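Tuesday, late. Shop's freezing. The arm dropped the pillow again.

Phúc La had the lid off the controller and a flashlight in his teeth. He said something. It sounded like grounding.

"It's not grounding," said Thảo. "It's the grip."

"Iss groundig."

He took the flashlight out. Same thing, clearer. They'd been going around on this since supper — two people, one bench at the back of the Sarkent Street shop, one arm they called Bạch after the cat next door to her mother. Big white elbow, bad temper. The job was simple when they wrote it on the whiteboard in January. Tidy a couch. Pick the pillow up, stand it against the back, let go, go do the next one. Her mother couldn't bend after the surgery and hated a messy couch more than she hated the surgery. So, a robot. Phúc had said give it a month.

The whiteboard still said a month.

"Run it again," Thảo said.

Bạch swung out over the practice bench, an old car seat bolted to a pallet. Closed on the pillow. Lifted. Stopped over the seat like it forgot what it came in for. Opened. Thump.

"Nine hundred dollars in servos," said Phúc.

"Don't."

"I'm just saying the number."

She picked the pillow up off the concrete and stood it on the car seat herself. Didn't think about it. Hands flat, push, done. Then she stood there.

"What," he said.

"I pushed it."

"So?"

"So Bạch doesn't push. It lets go in the air. We told it to put the thing down and it puts the thing down. You don't put a pillow down, you — " She did it again, palms out, leaning. "You shove it back untill it stays."

Phúc looked at her hands. Then at the claw, which had two rubber fingers and nothing you could call a palm.

"We'd need pads," he said.

"We'd need to know where the hands go."

He was already getting his coat.

Her mother's place was ten minutes if you ran the light by the Totden lot. Phúc ran it. Nobody home but the TV, her mother asleep in the bedroom with the door open a crack. Thảo strapped the head camera on in the hallway and had to do the buckle twice. Whisper voices. Navy couch, all the pillows every which way.

"Do it like you always do it," he whispered.

"I can't now. You said that."

"Then do it like you're annoyed."

That worked. She did it over and over, until her shoulders ached, and they were back in the shop before the heater had a chance to warm up. Phúc plugged the camera in and started pulling out frames. He put three up on the big monitor.
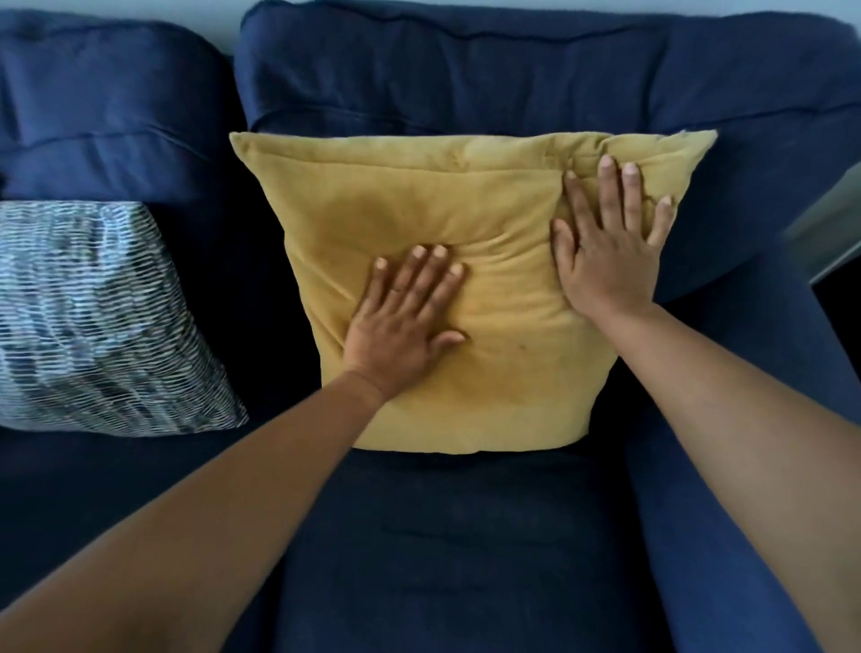
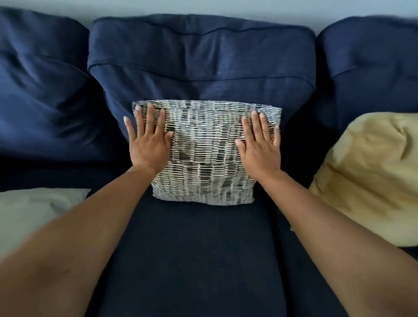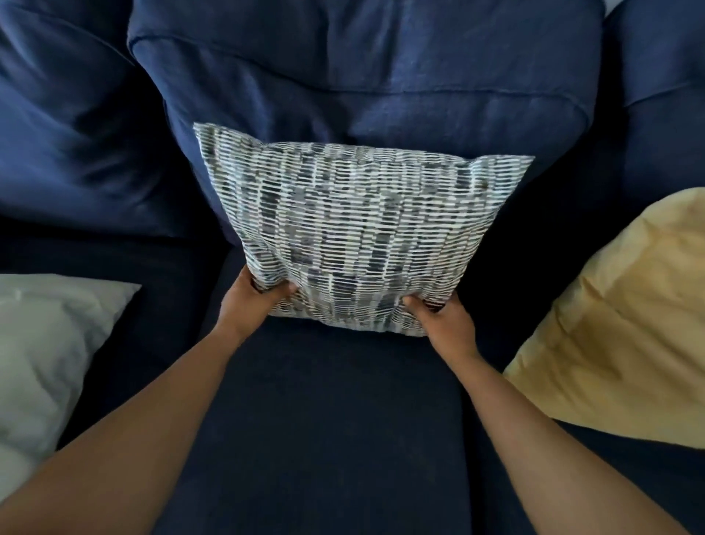 "You spread your fingers," he said.

"Everybody spreads their fingers."

"I don't." He tried it on the air. "Okay I do."

He got graph paper. He got the good pencil, the Wurnar one he didn't lend out. Thảo cut foam on the table saw, which you're not supposed to do, and it made a smell. Two pads, hand sized more or less. Scrap aluminum behind, hinge off a cabinet, bungee for the give. Ugly as sin. She wanted seven screws and found six and a nail.

"Nail's fine," said Phúc.

"Nail is not fine."

Nail went in.

Then the code. He typed, she read over his shoulder, which he hated. Approach. Grip. Lift. Go to the back of the seat. And then the new line, the one they should of had the whole time — don't open yet. Lean. Keep leaning till it leans back. Then open.

"How hard's it lean?"

"How hard did you?"

She thought about it. Put her palm on his back between the shoulder blades and pushed. He rocked forward and grabbed the bench.

"That hard," she said.

He wrote down 3. No units. They'd sort out units later.

Past midnight by now. The guy who rented the kiln came in for his gloves, looked at Bạch with its foam hands stuck out in front like a sleepwalker, and left without the gloves.

"Ready?"

"No. Go."

The arm swung out. Closed. Lifted. The bungee creaked. It came down over the car seat slow, slower than before, and got to the place where it always quit. Thảo had hold of Phúc's sleeve. Bạch didn't quit. It pushed. The foam squashed, the pillow squashed, the pallet slid back an inch across the concrete with a noise like a chair in church. Then the fingers opened and the arm backed off.

The pillow stood there.

They waited. Phúc counted under his breath and got to 10 and the pillow was still standing, a bit crooked, one corner up.

"She'll say it's crooked," Thảo said.

"It is crooked."

"She'll get up and fix it."

He rubbed his face. Pulled the keyboard over. On the bench the nail had started to work its way out, and she went to look for a screw.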